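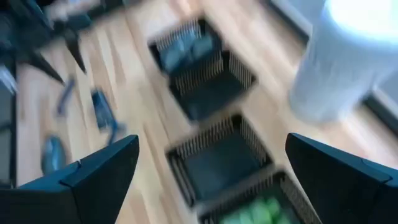
Mesh baskets, pale floorboards, all a blur.

Fri 23 February

Up late again. Boiler man due between eight and one so of course he came at ten to one. New valve, £100, paid him cash, felt robbed. Radiator in the back bedroom still only warm at the top. Rang Mudier after lunch about the flights, 4 goes to get through, then a very bored girl who said the April fare has gone up and did I want to hold it. Said yes. Then panicked and looked at my bank.

Xolalpa in April though! Keep saying it out loud, badly. Must ask how you stress it. Read that the town is up at roughly 2,278 metres so take the first 2 days slow, no beer, lots of water. We'll see about the beer.

List before I forget. Passport (photo hideous). Walking boots, left one rubbing, try the thick socks. Plug adapter. Somebody to do the tomatos if they've gone in by then. Cancel the milk.

Soup for tea, the leek one, too much pepper. Did half an hour of Spanish and can now order a chicken and ask where the bus is, not much use if I don't understand the answer. Rain on and off. Next door's fence down again, the same panel, will have to say something this time.

Haven't wrapped the birthday present. Post goes at nine. Bed, hair still wet, hot water bottle has a leak so going witout.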